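Can a robot serve lunch yet? A visit to Surnier's open afternoon

Surnier opened its Ellthorpe lab to visitors for an afternoon in March, and I went because I run a small lunch counter and keep getting asked when I'll buy a robot. The parking is behind the building, and the sign for it is easy to miss.

The job on show was moving steamed buns between an electric steamer and a plate, with two arms sharing the work.

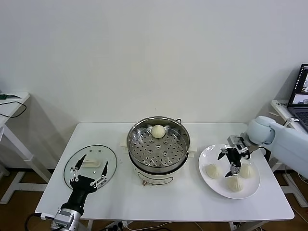 I do this chore 80 times on a busy day without thinking about it. A bun is soft, it sticks, and it marks if you pinch it. My tongs tear one now and then, so I was curious how metal linkages and black fingers would manage.

The staff were open about the limits. The arms know this table and this pot. Move to another kitchen, they said, and a good part of the teaching has to be done over. I asked about cleaning the grippers between batches and was told they're still working on it. For a food business that question comes first.

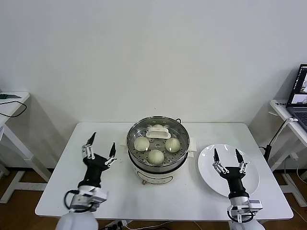
Photo: Hnatiuk for Surnier

Speed was the other thing. I timed one transfer on my phone and stopped at 2 minutes. A new hire on a first shift would have the plate out and the next batch in.

The lid interested me more than the buns. It's glass, with a handle in the middle, and a person picks it up without looking. A machine has to get its fingers on either side of that handle and then keep the thing level.

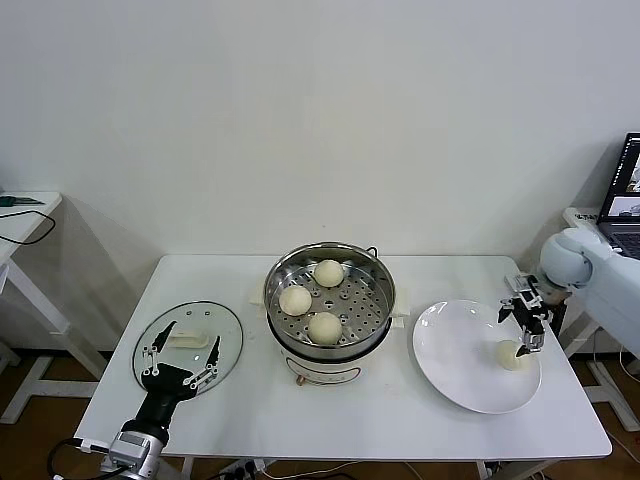 One bun on the plate, three on the tray.

Zondden, which sells dishwashing equipment, had a table in the hallway with brochures and coffee. Their rep thought shops like mine are 3 years from a machine that pays for itself. I'd guess longer.

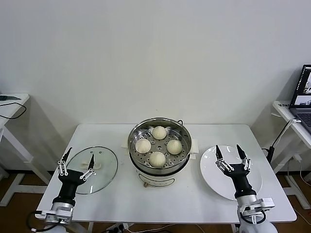 Four buns in the steamer and the plate still empty.

I left at 4:30 with a brochure. For now I'm spending the money on a second steamer.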